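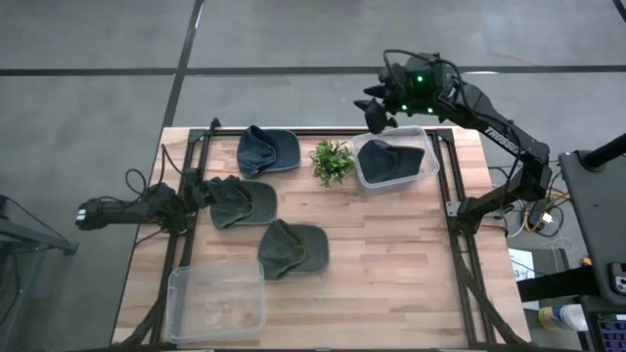
Caps on the sorting table, with two of the clear bins.

Caps and bins: news from the Butell room

Many of you asked in the last months what happens with the caps which are left after the summer walks. The answer until now was a big cardboard box under the stairs, and I must admit that it was not a good answer. When you wanted a cap you had to take out all the others, and most people put them back with the brims bent.

From this spring we keep them in clear plastic bins. The idea came from our sister club in Protov, where they store gloves and scarves in the same manner. A clear bin has one big advantage, you see the color before you open anything. A black cap and a dark blue cap look very similar in a cardboard box, but on a pale wooden table with good light the difference is easy to see. The dark green ones are more difficult. We have one that is nearly gray and one that is more like olive, and I have mixed them up myself more than once.

The rule for the bins is simple. One cap lies flat in the bottom, with the brim to the side, and the next one goes over it in the same direction. Please do not fold the crown inside. The soft caps will forgive you, but the stiffer ones get a line across the front and it does not go away with washing. If a cap is crumpled, open it with your hand from the inside and leave it on the table for the night.

We have now more than 30 caps in the collection. Most are plain, and so they are suitable for everybody. Members can borrow a cap for any walk, also for the long one to Bråten in May, where there is very little shade after the bridge. Write your name and the number of the cap in the notebook by the door. When you return it, please look inside at the sweat band first. If it needs washing, use the blue bag and not the bin.

The bins cost us 135 crowns together, with the lids. They come from the Birari shop near the station, and there are still some on the shelf there if you want the same kind at home. I bought two for my own hallway and I am very satisfied with them.

One small question remains. The little green plant on the table is artificial, so please stop giving it water. The wood has no varnish and the water can leave marks.

The room is open for returns until 29/03/2025. After this date you can leave your cap in the basket at the entrance, and it will be sorted with the next group.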